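Larnunus Color Words
A word list with notes, for people who name colors and people who argue about them

What this is

Larnunus is a collection of 1,487 English color names as ordinary speakers use them, gathered from letters, paint-shop notebooks, knitting patterns, seed catalogs and a great many kitchen-table conversations. Every entry has the name, the kind of thing it was said of, where we got it, and a short note in plain English. I have been collecting these since I was a teenager, and I still get a little thrill when a new one turns up (the last was "wet slate," from a roofer, and I was happy for a week).

The list is small enough to read through in a weekend. Please do! It's the best way to see how strange and good these words are.

What's in the folder

names.csv is the main list, one row per name.
notes.txt has the longer notes, keyed by the same id.
sources.txt gives the short codes for each source and what they stand for.
disputes.txt holds entries where two of us read the same name differently and both readings stand.

Columns in names.csv

id: a plain number, never reused, even when an entry is dropped.
name: lower case, spelled the way the source spelled it. "Grey" and "gray" are both in there and we don't merge them.
family: one of our broad groups (red, orange, yellow, green, blue, purple, brown, pink, neutral, border).
said_of: what was being described, such as cloth, wall, hair, sky, animal or food.
source: the short code.
confidence: 1 to 4, where 4 means we heard or read it from at least two unrelated people.
note: a sentence at most.

A few rows, so you can see the shape of it:

212, oatmeal, neutral, cloth, GAL, 4, warmer than people expect
213, old oatmeal, neutral, wall, BAR, 2, meant as an insult
540, pond, border, cloth, GAL, 3, green to the knitter and brown to her sister
901, fox, orange, hair, RUR, 4, never said of an actual fox

Where the names come from

Galtarholm (GAL) is a run of knitting circle newsletters, typed and stapled, lovely things. The knitters are careful with color because a wrong dye lot ruins a sleeve, and their names tend to be exact. This is my favorite source by a mile.

Barbieri (BAR) is the counter book of a paint shop. Customers described what they wanted and the staff wrote it down before mixing anything, so you get phrases like "the blue of my aunt's door" sitting right beside "cream, but not yours." We kept the ones a second reader could make sense of.

Rurkier (RUR) is a box of letters between two hairdressers who wrote to each other for years. Hair words are their own country. Brown alone has 97 entries from this one box, and I wouldn't give up a single one.

The rest are marked MISC. They came in by mail or were said out loud within my hearing.

How we sorted them

Guido Dal Bello and I each read the full list separately and put every name in a family. Where we agreed, that was that. Where we didn't, Fulvio Gentile read the source passage without knowing our answers and picked one. If he couldn't pick, the name went to "border," which started as a junk drawer and has become the part of the collection I open most.

We don't give hex codes or paint matches. People ask for them, kindly, and I see why, but a name like "fox" covers a whole range, and pinning it to one square of color would throw away the thing that makes it worth keeping.

Known gaps

The sources lean toward people who work with their hands and who like to write things down. There's very little from sports, nothing from printing, and food is thin outside of baking. Children are hardly in it at all, a real pity given what they come up with.

Spelling in the Rurkier letters is hard to read in places. Confidence 1 usually means a smudge.

Blue into green

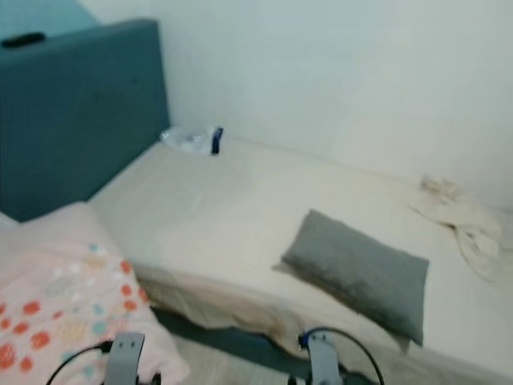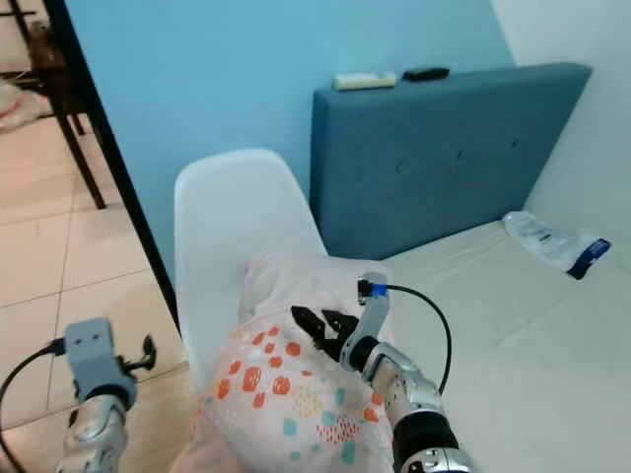
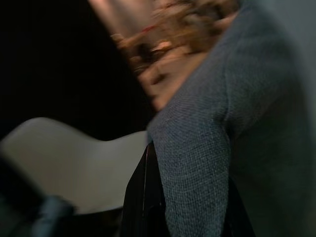 The border family is fullest between blue and green, and it's where the three of us have had our best arguments. Teal is the worst offender. Some speakers use it as a kind of blue, others as a kind of green, and a good number seem to treat it as a third thing with its own lights and darks. The headboard in the first picture is a fair test: I'd say teal straight off, and Guido would want to know which teal, given that the strip behind it is a lighter, more muted teal-blue and he'd hate to use one word for both. The knitters would have had a name for each, probably "drake" for the cloth and "washed drake" for the strip (ids 566 and 567, both confidence 4). Cloth makes it harder too, as texture catches light and the color shifts across a single fold, so the newsletters often pair a color with a yarn weight. If you only read one stretch of the list, read 560 through 610.

Adding a name

Send the word, what it was said of, and who said it (a job or a hometown is plenty, no personal details needed). Guessing at the family is welcome. We read new entries in September and they go in with the next version. Version 2 is the current one, and ids from the first version still work.

Please don't send names from commercial paint cards. They're fun, but they're written by a different sort of author for a different purpose, and they'd swamp everything else.

Use

Free for any use, including teaching, games, poems and research. If you print part of it, mention Larnunus and keep the source codes with the names, so that a hairdresser's brown stays a hairdresser's brown.

Corrections go in the same way as new names. Quote the id.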